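Search posts Search

Folding day at Flostari! We're collecting demos for the Zupan model, so I get to fold laundry with a gripper in each hand and call it work. 1/

Goal is 41 clean folds before I head home. I'm at 23 and my forearms have opinions. 2/

Dark clothes are the hard ones, eh. Black fabric on a white board should be dead easy to see, but once it's folded over on itself the layers all blur together and I lose track of which edge I'm pinching. 3/

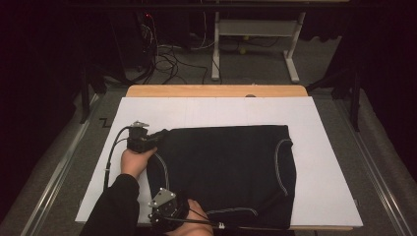 So the trick I've picked up is going slow on the corners. Pinch, wait a beat, then move. If I rush it the model learns to rush it, and we had a whole batch from the Adesberg site with exactly that problem (sorry Adesberg, love you). 4/

Also, I keep the fumbles if I recover from them! Fandach, our labelling tool, has a tag for that now. A dropped corner and a good save is worth more to me than another perfect fold. 5/

18 to go, then I'm getting a very large coffee and not folding my own washing till December. 6/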